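Robot Learning in Practice
Category: Textbooks > Machine learning > Robotics
Reading time: 5 minutes

Chapter 3
Gathering Examples

Most of the work in teaching a robot by example is done before any learning takes place. Someone has to decide what the examples should contain, find a way of recording them, and throw out the ones that will do harm. This chapter deals with those three jobs. Training itself is left to Chapter 5, and readers who already have a good set of recordings may go straight there.

In this book an example, or episode, means one recorded attempt at a task, from the starting position to the point where the operator stops. It holds what the robot's cameras saw at each step, the positions of its joints, and the commands it was given. A learning system is shown many episodes and tries to work out which command should follow from which view. It has no other source of knowledge about the task. If every episode begins with the pot in the same spot, the system has no reason to learn where to look for a pot.

3.1 Real rooms and simulated rooms

Examples can be gathered on a real machine or in a simulator. A real machine gives true contact, true friction and true lighting. It also needs a person beside it, space to work in and a good deal of tidying up between attempts. A simulator resets at the press of a key. Its objects can be moved, swapped or resized without anyone leaving a chair, and a dropped pan costs nothing.

The price of that convenience is that a simulator is only as good as its contact model. Thin handles, soft packaging and loose lids are all difficult. Derek Cheetham, whose course notes on the Hollon simulator were the starting point for this chapter, advised students to pick up every object by hand control before recording a single episode with it. It is still good advice. An object that slides out of a firm grip, or sticks to a finger that has already opened, should be repaired or left out.

Household tasks are a common choice for simulated work. They call for two hands, they take place in rooms of ordinary size, and they include objects that were never designed with a gripper in mind.

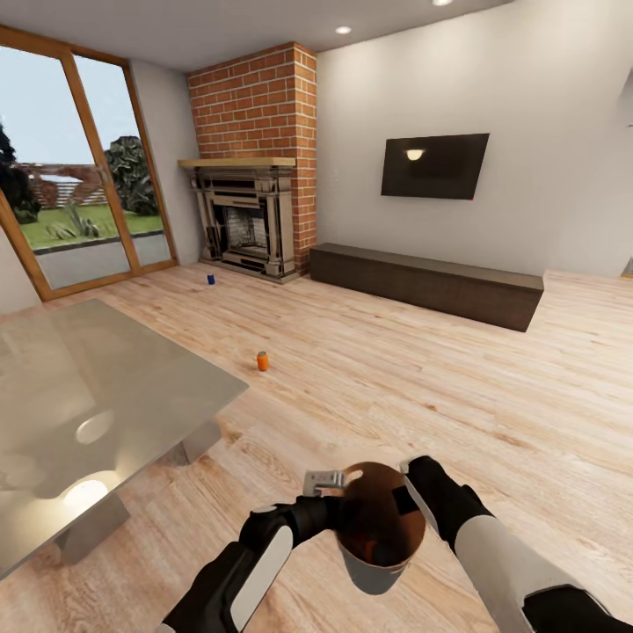

Figure 3.1 A two-armed task in a simulated living room. Both grippers are on the pot; two cans stand on the floor beyond it.

Tasks of this sort raise a question that single-arm work does not: when should the arms act together? An operator carrying a pot will tend to move both hands at once without thinking about it. The recording must keep the two sets of commands in step. In the Zadard format used in our exercises, each arm has its own column but both share one clock. Older sets, in which the arms were logged separately, need to be lined up again before use – a slow job and an easy one to get wrong.

3.2 How many episodes?

There is no fixed answer. In the carrying exercise at the end of this chapter, students record 500 episodes between them, and almost 5 hours is set aside for the first batch. A narrow task with little change in the starting layout may need far fewer. A task with several stages, or with objects that differ in shape, may need more.

Variety matters more than bulk. Freya Bunting's practice at Brernley was to write a variation sheet before the operators sat down. The sheet listed what could change from one episode to the next, such as the room, the starting position of the robot and the placing of each object, and it also listed what had to stay the same. Operators worked down the sheet and ticked off each line. Without one, people drift towards the layouts they find easy.

3.3 What to keep

Not every failed attempt is useless. An episode in which the operator misses a grip, backs off and tries again shows the system how to recover, and should normally be kept. An episode in which the simulator itself misbehaves should not. We use the Figueiredo labels, which mark each recording as clean, recovered or void, and we ask 2 people to label every recording separately. Where they disagree, the episode is played back and discussed.

Labelling should be done on the same day as recording, while the operator can still remember what was intended. Section 3.4 sets out the steps in order, beginning with the operator's controls.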